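Elsie Kerslake has had her eyelids done, and she would like her sister to stop calling it a facelift. "It was nine stitches a side and a bag of frozen peas," she says.

She paid $1,390 for a consultation package at the Boateng clinic in Utbridge, the surgery itself being extra, as surgery tends to be. Her surgeon, Liv Sjöberg, spent most of the first visit talking her out of things. "People bring me a photo of themselves at 30," Sjöberg says. "I ask what bothers them today – usually it's one small fold."

Recovery took 10 days, which Kerslake had planned as a vacation. "I read 400 pages of a novel with one eye. I couldn't tell you who did it."

Would she go back in February for the lower lids? "Ask me when I can wear mascara." Sjöberg, for her part, is in no hurry. "They'll still be there," she says. 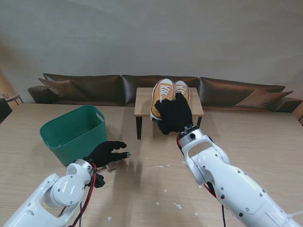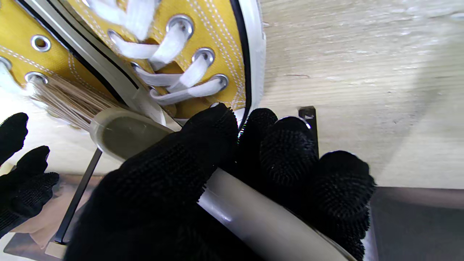
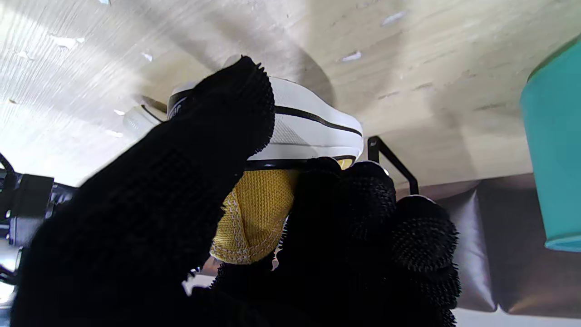
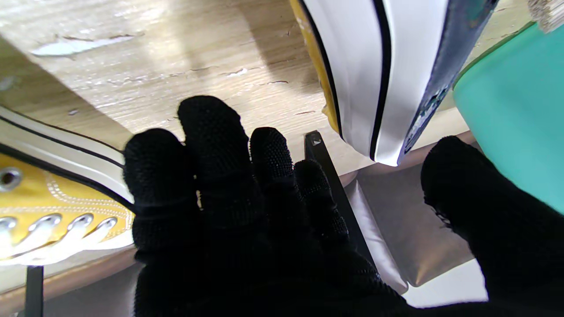 Black-gloved robotic hand over light wood, first picture; yellow sneaker with white laces, second.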